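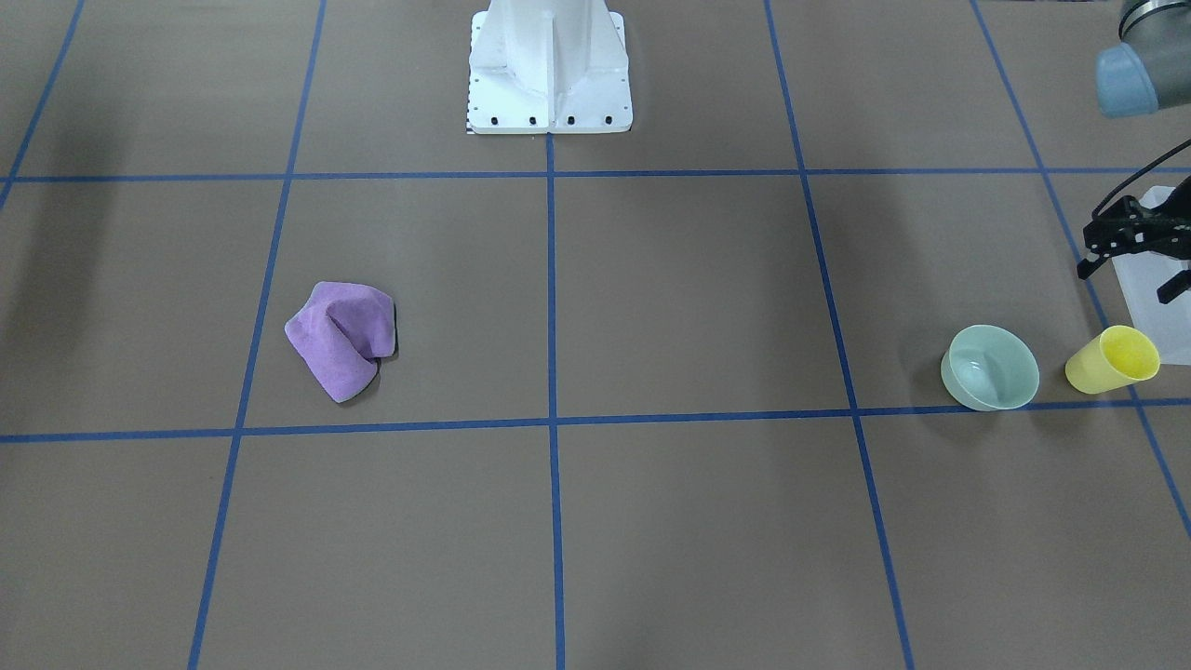
Etum ist unser Planer für Social-Media-Posts, neu in Version 6. Termine liegen im Wochenraster - große rechteckige Felder, durch blaue Linien getrennt, so wie das Klebeband hier den Boden aufteilt. Beitrag reinziehen, Uhrzeit setzen, fertig.

Läuft mit allen gängigen Netzwerken. Bis 77 Profile pro Konto, mehr auf Anfrage.
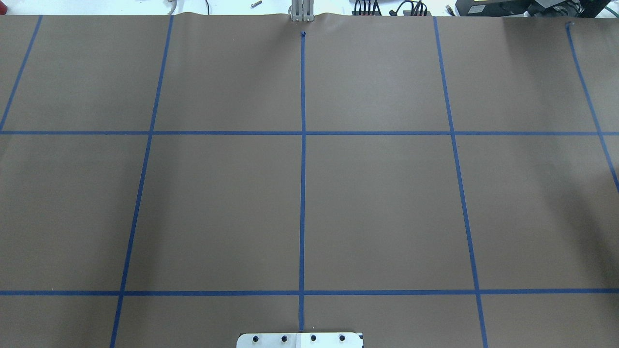
Entwürfe lassen sich im Team freigeben, auch mobil. Bildeditor Gunska ist schon drin, 83 Vorlagen, keine extra Anmeldung nötig. Export als CSV oder PDF.
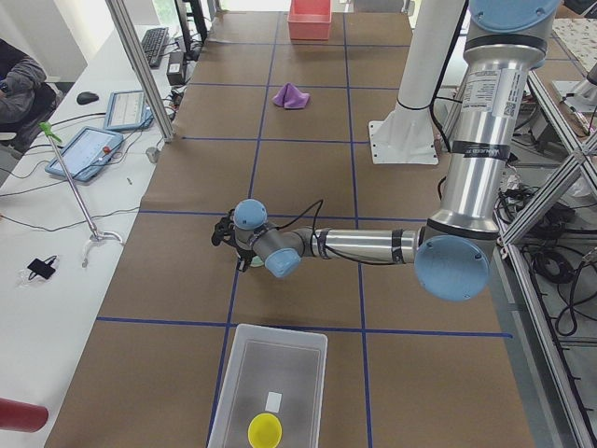 Was passiert mit geplanten Posts nach der Kündigung?
Die bleiben bis Laufzeitende aktiv und gehen ganz normal raus. Danach werden sie gelöscht, also vorher exportiern.

Fragen zu Lizenzen: Rianne Prins, Vertrieb Stitov. Antwort meist am selben Tag, im April etwas langsamer.
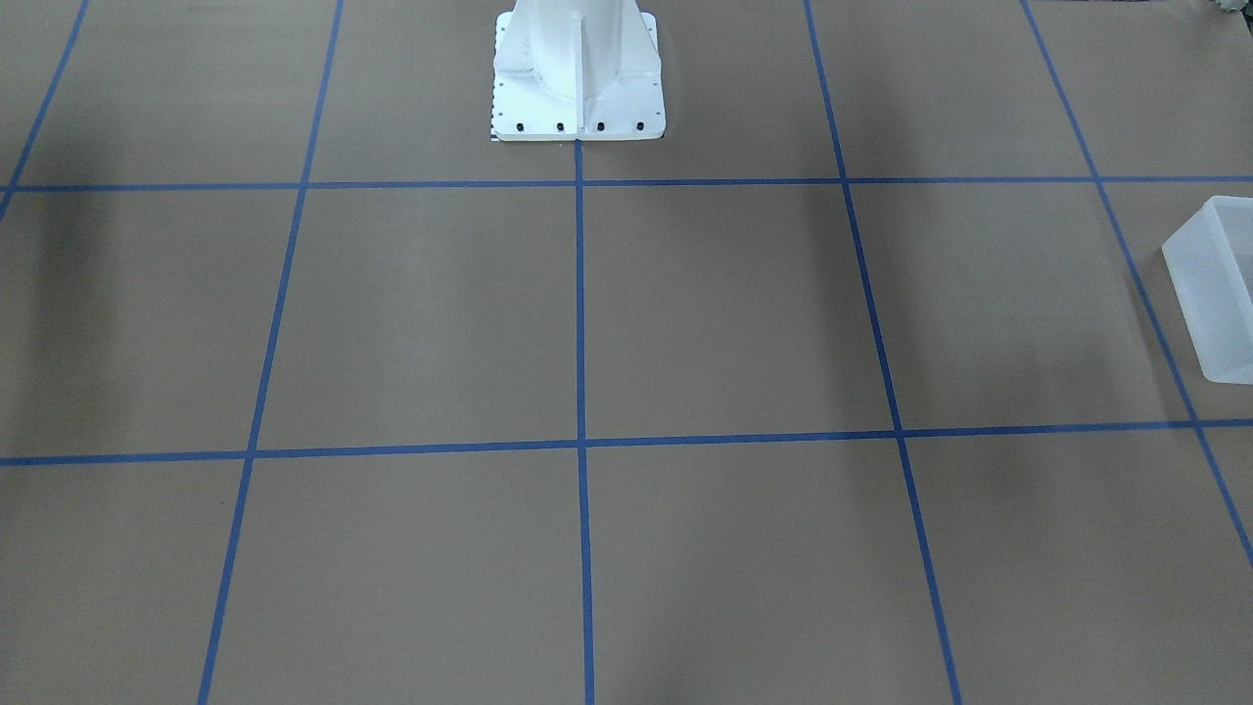
Lieferumfang
Zugang per Mail, Kurzanleitung als PDF, Artikelnr. 543. Rechnung kommt seperat.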